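Última actualización: julio
Buscar en el sitio Buscar Borrar

Visita a la fábrica de mesas Iltum: jornada de puertas abiertas

Llegamos a Lembridge el sábado a las nueve y media, con la nave ya abierta y cola en la mesa de acreditaciones. La entrada costaba 3 libras y se pagaba en metálico. A cambio daban una pegatina con el nombre, unas gafas de protección y un plano fotocopiado en el que el almacén y el comedor estaban intercambiados. Conviene llevar calzado cerrado: a dos personas de nuestro grupo les prestaron botas y tuvieron que esperar al segundo turno.

La visita la llevó Lucimara Camargo, encargada de acabados. Habla portugués, inglés y un castellano muy correcto, así que nos fue repitiendo en castellano lo principal. El recorrido dura dos horas largas y sigue el orden de producción, con una excepción: el secadero se ve al final, cuando ya han parado los ventiladores.

Recepción de la madera

Los tablones entran por el muelle norte y se apilan con listones entre capa y capa. Cada pila lleva una ficha de cartón con la procedencia y la humedad medida al llegar. Iltum trabaja sobre todo con maderas claras y compra poca cantidad cada vez, porque el espacio bajo techo no da para más. Preguntamos por los restos. Los más largos se guardan para travesaños y los cortos van a la caldera que calienta las oficinas.

En esta zona hay bastante ruido de carretillas y se oye mal la explicación. Merece la pena ponerse delante.

Corte y encolado

Los tableros se componen a mano sobre un banco inclinado. Una operaria coloca las piezas, las gira, las cambia de sitio y solo cuando le convence el dibujo de la veta las marca con tiza y las pasa a la prensa. Según Camargo es el puesto que más cuesta enseñar. La prensa la manejan entre dos y el tablero se queda dentro hasta el cambio de turno.

Vimos salir uno del modelo Nulari, la mesa de comedor rectangular. Todavía llevaba los cordones de cola por las juntas y pesaba bastante más de lo que parecía. El año pasado hicieron 4000 tableros entre todos los modelos, según el cartel colgado junto a la prensa.

Lijado

Tres pasadas a máquina y una última a mano, siempre en el sentido de la veta. La aspiración funciona bien y apenas había polvo en el suelo. Nos dejaron pasar la palma por un tablero después de cada lija. Entre la segunda y la tercera yo no noté gran diferencia; mi mujer sí.

Acabado

Es la parte más tranquila de la fábrica y la que más me interesaba. Usan un aceite incoloro de poco brillo, en dos manos, con un repaso a trapo entre ambas. Las ventanas están altas y dan una luz lateral con la que se revisa la superficie. Vsevolod Yurchenko, que se ocupa del control final, explicó que la cara se mira siempre a contraluz y desde más de un ángulo, porque una marca pequeña desaparece en cuanto uno se mueve medio paso. Las rayas se repasan a mano. Las variaciones de color propias de la madera se dejan como están.

Una mesa Nulari sin acabar cuesta 299 libras en la tienda de la fábrica. No hay envío para las piezas sin acabar, se recogen en el muelle. La número 3236 estaba reservada con una cinta y no se podía tocar.

El tablero claro, visto de cerca, tiene la veta fina y recta, en rayas largas un poco más tostadas que el fondo. El brillo es bajo, aunque la luz le deja una banda ancha y pálida por el medio. También se distingue una raya o mota clara, diminuta, cerca del centro. 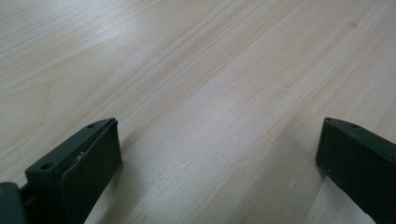
Tienda, comedor y aparcamiento

La tienda está en la antigua portería. Venden aceite en latas pequeñas, tablas de cortar y retales por peso. Compramos una lata y dos retales para hacer baldas. Aceptan tarjeta, al contrario que en la entrada.

El comedor abre a las doce. Había sopa, bocadillos y té. Las mesas son modelos antiguos de la casa, con bastantes años de uso, y sirven para hacerse una idea de cómo envejece el aceite.

El aparcamiento se llena antes de las diez. Nosotros dejamos el coche en la calle Ishida, a cinco minutos andando. El autobús para en la misma puerta, pero los sábados pasa uno cada hora.

Utilizamos cookies propias y de terceros para mejorar la navegación. Aceptar Rechazar Configurar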